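7. Marking out the cell and working inside it

This section covers the floor and bench markings, the work tray, and the rules for people who share the area with the arm. Read it before you power the arm for the first time. It applies to the Bistalex bench cell and to the practice cell supplied with the simulation package. The practice cell runs under the same rules as the real one, and operators are signed off in it first.

This section does not replace the risk assessment for your site. Where your assessment is stricter, follow your assessment.

7.1 Before you start

You will need the base plate, the mat, the work tray, a roll of yellow marking tape, a steel rule and the cell sheet. Fill in the cell sheet as you go. If a step cannot be done as written, stop and write the reason on the sheet before you do anything else.

CAUTION: Keep the arm unplugged until step 8 of section 7.2. The brakes hold the joints when power is off, but a joint that has not been pinned can still sag.

7.2 Marking out

1. Clear the floor where the cell will stand. Shelving, bins and chairs stay outside the walkway, and the walkway is at least 600 mm wide on every side people can reach.

2. Lay the mat flat. It does not have to be square to the room, but everything on it has to be square to the mat.

3. Fix the base plate to the mat at the corner shown on your cell sheet. Tighten the bolts in a cross pattern, then go around once more.

4. Mount the arm on the plate. This is a two-person lift. One person holds the arm at the shoulder until all bolts are in.

5. Put down the boundary tape. The tape marks the limit for hands while the arm is enabled. Run it in straight lengths and press it down along its full length.

6. Place the tray inside the boundary. Every point on the tray has to be within the reach set on the cell sheet, with 30 mm to spare at the far edge.

7. Set the soft limits in the controller to match the tape. The tape follows the limits on the cell sheet. Do not move the tape to suit a program.

8. Connect power. Leave the speed override at 7 percent.

9. Jog the arm to each corner of the tray in turn. The gripper must not cross the tape at any corner, and the forearm must not touch anything fixed to the mat.

10. Sign the cell sheet and hang it where it can be read from the walkway.

Note: In the practice cell, steps 1 to 5 are already done when the file loads. Check them anyway. The training file can be edited, and a student may have saved a changed layout over it.

7.3 Loading the tray

Most stoppages reported to us start with the tray. Parts are left from the last job, or set down too close to the place where the fingers open.

1. Put the arm in its park position and press HOLD. Wait for the amber lamp.

2. Remove anything that is not on the parts list.

3. Set out the parts. Leave 13 mm between neighboring parts wherever the program allows it. Parts that are meant to be picked out of a group may touch, but say so on the cell sheet.

4. Lay printed sheets flat. A sheet that lies under the path of the forearm must not curl up at the corners. Use the tray clips, or two pieces of low-tack tape.

5. Parts that roll go on their ends if they will stand. If the task needs them on their sides, run the first cycle at the lowest override and watch for movement when the fingers close nearby.

6. Step back to the walkway before you release HOLD.

CAUTION: Never reach across the boundary tape to straighten a part while the arm is enabled, even if the arm has stopped moving. An arm that is waiting for an input looks the same as an arm that is on hold. Look at the lamp.

7.4 Who may do what

Observer. May stand in the walkway. May press the stop button. May not load the tray.

Operator. May load the tray, release HOLD and run an approved program. Must have completed the practice cell exercises in the past year.

Cell lead. May change limits, speed and layout, and signs the cell sheet after any change. There is one cell lead per shift. If the cell lead leaves the building, the cell runs approved programs only.

Everyone in the walkway can reach a stop button, and everyone is expected to use it if something looks wrong. No one is asked to justify a stop before the arm is safe. The reason goes in the log afterward.

7.5 Using camera views

The cell gives you a room view and a gripper view. They do different jobs and should not be swapped.

Use the room view to check clearances: the position of the arm against the tape, the shelving, the walkway. Use the gripper view to check the approach to a part. The gripper view is wide and bends straight lines, so distances near its rim cannot be judged by eye. Do not use it to decide whether a finger is clear of the boundary.

Shadows are a common cause of a wrong call in the gripper view. Dark parts in the shadow of the arm are hard to tell apart from the fingers. If you can't see where a part ends and the finger begins, press HOLD and go to the room view, or change the light. Dark parts on a dark tray should be tried out in the practice cell first.

Keep both views open during the first cycle after any change to the layout. After that, the room view may be closed only if the operator has a direct line of sight to the whole mat.

Neither view counts as a safety device. The stop buttons and the soft limits do the protecting, and a run may not continue on camera alone when one of them is out of service.

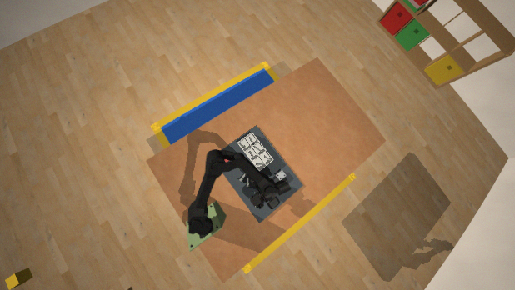
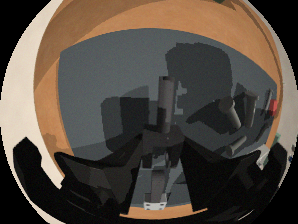

Figure 7-1. Practice cell, rendered. First picture: room view, with the arm over the tray and yellow tape on the mat. Second picture: gripper view, with dark parts between and beyond the fingers.

7.6 After the run

1. Send the arm to park and press HOLD.

2. Clear the tray. Count parts back into the box against the parts list. A missing part is logged before the next run, since small pieces can end up under the mat edge or in the base of the gripper.

3. Check the tape. Replace any length that has lifted. Do not patch a short gap with a second layer.

4. Wipe the finger pads with a dry cloth.

5. Note the program name, the override used and any stops in the log. "Stopped, unclear view of part" is a good enough entry. "Stopped" is not.

6. On Tuesday, the cell lead also tests each stop button with the arm moving at the lowest override and initials the back of the cell sheet.

In the practice cell, use Save As and add your initials to the file name. Leave the original layout as it was.

Changes to this section: the gripper view rules in 7.5 were added in June at the request of Consolacion Galang. Questions about limits and tape go to Mark Anthony Mercado at the Bistalex service desk.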